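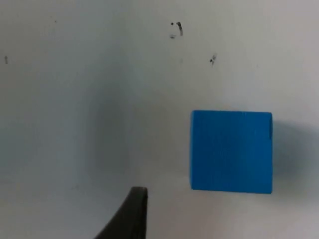 青いブロックひとつ、机の上(開場中から出しておく)

# かごひとつから始める片づけ 話すときのメモ

2019年8月、Stodanceの夏の集まり用。持ち時間45分、質疑はその中に入れる。マイクは手持ち。水を忘れない。

## 出だし(ゆっくり、早口禁止)

- こんばんは、と言ってから一拍おく。いきなり本題に行きたくなるけど、ぐっとこらえる!
- 「今日、家を出る前に最後に手に持っていたものは何ですか」と聞く。鍵、スマホ、コップあたりが返ってくるはず。
- 「それ、どこに置いてきました?」で少し笑ってもらう。
- ここで名乗る。片づけの教室をやっています、好きなものはかごです、くらいの短さで。
- 前のスライドに戻って、ものがひとつだけある机の話をする。

しゃべる内容:

机の上にものがひとつしかないと、人はそれをすごくよく見ます。角が少し丸いなとか、上の面に細い筋が入っているなとか、片側にやわらかい影が伸びているなとか。同じブロックが書類と郵便物と飲みかけのお茶の間にあったら、たぶん青いということすら気づかない。私はこの「ひとつだと見える」感じが本当に大好きで、片づけの話をするときはいつもここから始めたいと思っています。

(ここは熱が入りすぎる。練習では9分しゃべってしまった。長くても3分の1に削る)

## ブロックで練習する理由

- いきなり押し入れに行かない、という話。
- 押し入れには思い出が入っている。写真、手紙、もらったセーター。手が止まる。
- ブロックには思い出がない。色と形だけ。だから手の動きに集中できる。
- 楽器の人が音階をやるのと同じです、と言う。会場に楽器をやる人がいたら手を挙げてもらう。

しゃべる内容:

教室でこれをやると、最初はみなさん「えっ、積み木ですか」という顔をします。でも、5分もたつと目が真剣になるんですよ! 持って、運んで、入れる。これだけの動作に、実は人それぞれの癖がものすごく出ます。かごの真上まで運んでからそっと下ろす人。縁のあたりで手を離してしまう人。持ったまま次に取るものを目で探している人。私は三番目のタイプで、右手に何か持ったまま左手で別のものを触り、結局どちらも元の場所に置いてしまうことがあります。台所でよくやります。昨日もふきんとしゃもじでやりました。

マーリャ・ユシュカ(Maarja Juška)さんとこの練習を組み立てたときに、いちばん話し合ったのは色のことでした。彼女は最初、全部同じ色でいいと言っていた。私は色を変えたかった。試しに青と緑にしてみたら、参加した方が自分から「青が先」「緑は後」と順番を口にし始めたんです。頼んでもいないのに! これには二人で大喜びしました。順番が声になると、手が迷わなくなる。家のものでも同じことができます。「郵便物が先、本は後」と声に出す。ひとり暮らしの方、ぜひ遠慮なく声を出してください。

- マーリャさんが会場に来ていたら、ここで手を振ってもらう。来ていなければ名前だけ。
- 色名を言うときは身ぶりをつけない(前回、青で上、緑で下を指して混乱させた)。

## かごの選び方

いよいよかごの話です。ここから声を一段明るく。放っておいても明るくなるので、たぶん心配ない。

しゃべる内容:

かごは、まず空のまま机に置いてみてください。何も入れずに。空のかごって、それだけで「ここに入るんだな」と教えてくれるんですよね。ふたのある箱だとこうはいきません。開けるという動作がひとつ挟まるだけで、疲れた夜にはもう無理です。私は無理です。かごなら上が開いているから、帰ってきてそのまま、ぽんと入れられる。 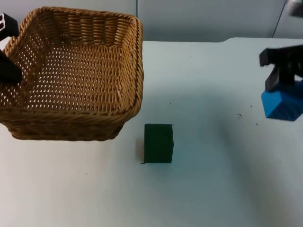 それから、縁。私は縁の話だけで45分いただきたいくらいなんですが、縁が太く編んであるかごは、持ち上げるときに指がかかる場所がはっきりしています。細い縁だと、中身が増えたときに手のひらに食い込む。縄のようにねじって編んだ縁は、見た目にも輪郭がくっきりして、机の上で「ここからここまで」という範囲が遠くからでもわかります。片づけの範囲がわかるというのは、気持ちがずいぶん楽になることです。

編み目の隙間も見てほしい。隙間のあるかごは、底の向こうに机の色が点々と透けます。これがですね、空かどうかの目印になるんです。底の点々が見えていれば空いている。見えなくなってきたら、そろそろ中身を見直す。わざわざ覗き込まなくても、通りすがりにわかります。小さなものを入れる方、クリップやヘアピンの方は、隙間から落ちるので布を一枚敷いてください。布を敷くと点々は見えなくなります。ここは好みで選んでいただいて大丈夫です。

- 実物のかごを持ち上げて縁を見せる。前の列に回す。
- 回したかごは質疑の前に必ず戻してもらう(前回Marchukの集会室に置いて帰った。取りに行くのに電車賃がかかった)。
- 四角いかごと丸いかご、どちらがいいか聞かれたら → 棚に入れるなら四角、床に置くなら丸。ただし私は四角びいき、と正直に言う。
- 角が丸みを帯びた四角いかごは、両方のいいとこ取りで最高!(言いすぎない)

値段の話も少しだけ。高いものである必要はまったくありません。私がいちばん長く使っているかごは、Bultarの閉店前の棚の隅で見つけたもので、持ち手が片方ゆるんでいました。ゆるんだまま使っています。毎朝ハンカチと定期入れがそこから出ていきます。

## やってみる時間

会場で実際に手を動かしてもらうところ。12分とる。机ごとにかごと、青と緑のブロックを配っておく。

手順(読み上げる):

1. かごを机の好きな位置に置く。
2. ブロックをかごの外に出して、触らずに見る。
3. 「青が先」と声に出して、青を入れる。
4. 手を膝に戻す。
5. 緑を見る。入れたくなるまで待つ。
6. 入れる。

- 4番で手を膝に戻さない人が必ずいる。やさしく声をかける。「お膝ですよー」でいい。
- かごの位置は直さない。本人が遠いと感じたら自分で動かすので、待つ。
- 左利きの人の机は、かごを左に置く人と右に置く人に分かれておもしろい。時間があれば聞いてみる。
- 歩き回りすぎない。前回、私が歩くたびに皆さんの手が止まった。
- BGMはなし。Durkasierの小さいスピーカーを持っていくのは休憩用。

しゃべる内容(配りながら):

急がなくて大丈夫です。早く入れる競争ではありませんので、お隣を見なくていいですよ。ブロックが手を離れる瞬間の音を聞いてみてください。編んだ底に当たると、机に置いたときより少しやわらかい音がします。私はこの音が好きで好きで、家でもつい無駄に出し入れしています。

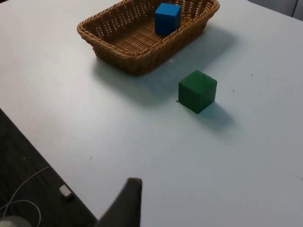 ### 後半|「途中」を見る

しゃべる内容:

青はかごの中、緑は机の上。さて、この机は片づいているでしょうか。会場に聞いてみたいです。片づいていると思う方? 散らかっていると思う方?

(手が挙がるのを待つ。どちらが多くても「そうですよね!」と受ける)

私は、とてもいい机だと思うんです。青はもう居場所にいる。しかもかごの端のほう、壁にぴったり寄っているので、緑の入る余地がたっぷりあります。緑はかごのすぐ手前にいて、どこから来たものか、次にどうしたらいいか、見ただけで見当がつく。やることがひとつ、目の前にある。これくらいの「途中」なら、夜そのまま寝てしまっても、翌朝コーヒーを持ったまま続きができます。

家の片づけがつらくなるのは、途中の姿が大きすぎるときです。床いっぱいに服を広げてしまって、座る場所もない。あれは私も何度もやりました。クローゼットの中身を100点全部出して、夜中に泣きながら全部戻したことがあります。何も減らず、たたみ方だけ少し雑になりました。

ですから、途中で止まってもかまわない大きさで始めてください。かごひとつ分。机の端ひとつ分。引き出しなら、いちばん上の段の手前半分だけ。

- 「100点」の話は笑ってもらうところ。暗くならないように。
- 涙のくだりで心配そうな顔をされたら「今は元気です!」と足す。

### 寄せて入れる

青の位置の話をもう少し。

しゃべる内容:

かごに最初のひとつを入れるとき、真ん中に置く方がとても多いです。気持ちはよくわかります。真ん中はきれいですから。でも真ん中に置くと、まわりに細い余白がぐるっと残って、次のものが入りにくい。最初のひとつを端に寄せておくと、残りがひとまとまりの広い場所になります。冷蔵庫でも、靴箱でも、旅行かばんでも同じです。冷蔵庫で試すと効果がすぐわかるので、今夜ぜひ! お味噌の容器を端に寄せるだけで、お鍋がそのまま入ったという感想をいただいたことがあります。うれしくて、しばらくその方のお味噌汁の話ばかりしていました。

- 寄せると取り出しにくいのでは、と聞かれる可能性あり。毎日使うものは手前の端、たまに使うものは奥の端。
- 実演は短く。奥の端に置くときは体が客席に背を向けるので、横に立ってやる。

### 影の話(時間が余ったら)

- 夕方、机に残っているものは影で見つかる。
- 明かりが横から入る時間に部屋を見渡すと、出しっぱなしのものが影でふくらんで見える。
- 私はこれを「影の点呼」と呼んでいる。マーリャさんには不評。それでも言う。
- 白っぽい机の人はやりやすい。濃い色の机の人は、明るい色の布を一枚敷いてみてください、と添える。

## 質疑でよく出るもの

**家族が協力してくれません。**
家族の分のかごを勝手に用意しない。自分のかごを見えるところに置いて、楽しそうに使う。うちではそれを見た家族が、いつのまにか私のかごに自分の眼鏡を入れるようになりました。それは困ったので、そこで二つ目を買いました。

**かごがもう家にたくさんあって、かごが散らかっています。**
わかります!! 大きいものに小さいものを重ねて、使うかごだけ外に出す。残りは季節が変わるまで忘れていい。

**子どもと一緒にやれますか。**
やれます。色の順番はお子さんに決めてもらう。大人が「緑が先のほうがいいんじゃない」と言いたくなったら、お茶を飲む。

**掃除はどうしますか。**
編み目にはほこりが入るので、乾いた刷毛がいい。水洗いは素材によるから、買ったお店に聞いてください。

## 終わりに言うこと

- 今夜帰ったら、空のかごをひとつ、机に置いてみてください。かごがなければお皿でも、帽子でも。
- 感想はStodanceの連絡帳へ。写真も歓迎、きれいに撮らなくていい。
- ブロックは出口の箱へ、青も緑も一緒でかまわない。
- 回したかごを回収! マイクのスイッチも切る。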